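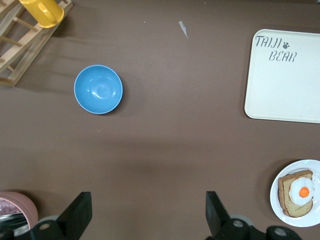 A yellow cup on a wooden dish rack, with a blue bowl beside it.

The head coach's office at Rirkisness High School has had its door open since May, when the last man to use it took a job two counties away. Manouchehr Bakhtiari has been borrowing the desk to do the fixture lists. He is the assistant coach, he teaches geography, and he has not applied for the post.

"I was asked," he says. "I said I would rather help whoever comes in. I have a full timetable and I like my weekends."

The school district has advertised the job twice. The first time it drew two applicants, one of whom withdrew before the interview. The second notice went out with a slightly higher salary and a longer list of duties, and the closing date has been put back to give people at other schools time to finish their terms.

Rirkisness is a town of 2363 people. It has one secondary school, one proper pitch and a stand that seats 100, although more than that turn up for the match against Metel and watch from the bank behind the goal. The football side has never won the regional league. It has come second, most recently under the coach who has just left, and that season is still talked about in the bakery and at the bus stop.

What the district wants now is one person to do two jobs. The new appointment will run football and will also be in charge of all school sport, from the swimming lessons to the cross-country team. Mahtab Najafi, the deputy head, wrote the job description and defends it.

"We can't pay for two people," she says. "If we split it, we get two part-time posts that no one can live on. I would sooner have one person here all day who knows the pupils."

Some parents disagree. At the last open meeting a father whose daughter runs cross-country asked how much time a football coach would give to a sport with six runners and no changing room. Najafi told him the hours would be written into the contract. He asked to see the contract. It had not been drafted.

The worry is a fair one. Under the previous arrangement the girls' football side trained on the lower field, which floods, and had the pitch only when the boys were playing away. Bakhtiari changed that when he took over the fixtures. The pitch is now shared week by week, and the rota is pinned up outside the gym.

Then there is the travelling. Lasterau is the nearest school of a similar size, and the coach ride takes most of a morning. Amini, which joined the league last year, is further still. The school hires its transport from a firm in Metel, and the price has gone up again. For the Amini match last season the team left at 6 am, lost, and got back after dark.

"You have to want that," Bakhtiari says. "People come from bigger schools and they think the job is tactics. A lot of it is ringing the coach firm and finding out who has no boots."

He has 15 players signed up for the autumn, which is enough for a team and a thin bench. Three of them also work on their families' farms and will miss training at harvest. He has moved the evening sessions to seven o'clock to suit them, and he expects the next coach to look at that and decide for themselves.

Interviews are due to be held before the summer break. Candidates will be shown the pitch, the gym and the store cupboard, and will then take a training session with the under-fourteens. Najafi says the pupils' views will be written down and passed to the panel, as they were last time.

In the meantime there is grass to cut. The mower is shared with the primary school and is due back this week — Bakhtiari has the key to the shed, and he has left a spare in the desk drawer with a label on it.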